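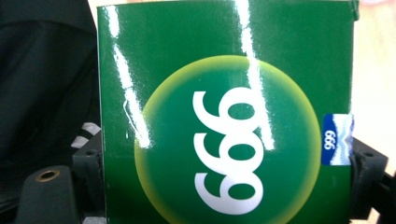

Green carton, 999 on the face

From: Chih-ming Choi
To: Woststead packing list
Subject: Re: [packing] Cartons or clear boxes for the small stuff?

On Monday Fang wrote:

> We have 34 small cartons on the medicine cabinet shelves and I would
> like to get them into something with a lid before November. Half of
> them fall over when you pull one out. Has anyone tried the shallow
> clear boxes from Clalham? I measured our shelf at 158 mm deep and
> the listing says the box is 152, but I don't know if that includes
> the latch. Also, do you keep the cartons or throw them out and keep
> only what's inside?

Fang,

The 152 is for the body. The latch sticks out past it, so measure again with the latch before you order. Mine went in with a little room to spare, but my shelf is deeper than yours.

I keep the cartons. The leaflet stays with the contents that way, and the expiration date is usually on the end flap. With the green ones I go by the big number on the front. It's printed sideways when the carton stands on end, so I lay them flat with the number reading left to right. The glossy ones are hard to read under a ceiling light whichever way you put them, so I also write the month on the flap in marker.

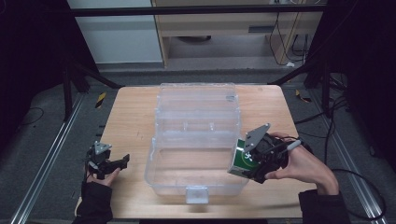 Lids are where I would spend some thought. I started with the Daltirine boxes, which have a separate lid, and two of those lids went missing within the year. A hinged lid stays with its box, and when it's folded open toward the back like this one it stands up behind the box and leaves the front clear for loading. It does need headroom, so on a low shelf you will have to pull the whole box out to get into it. The clear walls help too - you can tell which box is empty without opening it.

I would buy 2 first and see how many cartons you get in each before ordering for all 34. Put the tallest ones in first and check that the lid closes.

If anyone has spare labels that come off plastic cleanly, I could use a sheet.

Chih-ming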